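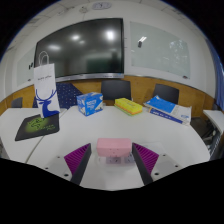 Vatdale open day – hand-held gripper session

fenwick_r
Posting my notes from the Vatdale visit, January 2019. The session was in a meeting room, on an ordinary white table with the outlets built into the top. Pink box between the two fingers, other packages and a paper bag further back. Fingers are ribbed wedges with a dark strip on the inner side. The operator moves the tool by hand and the recording is used later to train the arm. We were told 100 recordings per object.

kt_mills
Which object set? Rigid boxes tell you very little about compliant fingers. A flat face gives near-uniform contact whatever the rib spacing.

fenwick_r
Mostly packaging. I asked for something round and was told April.

dunmore
Roy Dunmore here, I was in the second group. I disagree with kt_mills. Boxes with rounded edges are a fair test of wrist angle. Come in 9 degrees off and one finger touches first, then the box yaws. Our group had 2 attempts each and I did exactly that on mine.

kt_mills
That tests the operator. Kälin runs the same exercise with a bag of screws and you learn more in one pick.

pallet_jo
Does anyone know how they handle the wide-angle view? Strong curvature near the rim, so I would expect poor position estimates out there.

dunmore
They calibrate per lens and keep the full circle. The Naltier people asked about cropping and the answer was no – the background is used for tracking. A plain white table gives it little to work with.

kt_mills
Then the clutter at the back is doing useful work. Fine. Still want to see the screws.

fenwick_r
I have the handout from Bavarum with the finger dimensions, 2 pages. Will scan it tonight.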